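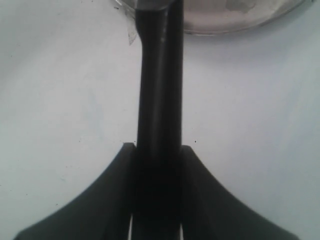 Ticket: Toothed belt jumping on conveyor drive
Opened by: Heino Laur, Lapiņa
Handled by: Seema Yadav, Rellard support
Status: Solved

Heino Laur, 08:40
Hello all! Our Clanlow conveyor has started skipping under load. It runs sweetly up to 700 rpm, then there's a clatter and the belt jumps. I fitted a new 109-tooth belt in June and it has lost three teeth already. Tension feels fine by hand.

Seema Yadav, 09:15
Lovely clear report, thank you! Teeth shearing that early makes me want to look at the pulleys first. Could you lay a straight edge across both faces and tell me what gap you get?
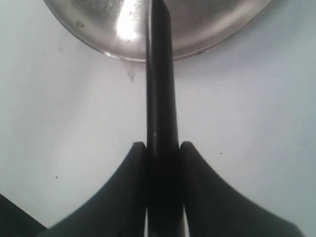
Long black bar and gripper fingers, seen close up

Heino Laur, 11:30
Well spotted, there's a 2 mm gap at the motor end! The grub screw had worked loose and the pulley had crept along the shaft.

Seema Yadav, 11:45
Brilliant, that'll be your clatter. Isolate the drive, slide the pulley back until both faces meet the straight edge, and put a drop of threadlock on the screw. Fit a fresh belt too, please.

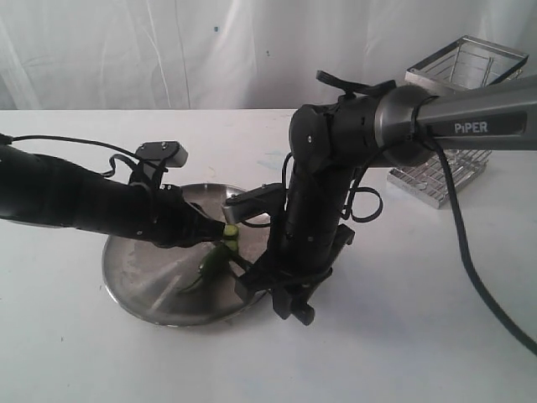

Result

Heino Laur, 15:20
Pulley back in line, Fotero belt on from our own stores, full load all afternoon and no skipping. It's so much quieter, I'm delighted! Please close the ticket.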